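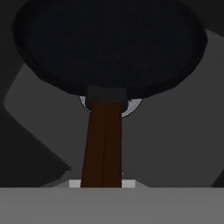 Uko Retport

2023-04-06

Can a machine do the frying yet?

Picking up a pan is the easy half. In simulation a gripper can close two pads on a long brown handle and hold a wide dark disc up at the end of it. Tipping out an omelette is harder, and I would not leave one alone with hot fat.

Until then, a few tips for your own hands:

Grip close to the collar if the pan is heavy.

Dry the handle before you lift.

Tighten the handle screw every September, or sooner if it wobbles.

Rest a hot pan for 4 minutes before washing.

For shop-floor jobs the answer is better. Sorting and stacking are fine. Wiping down a greasy bench is still a job for a rag.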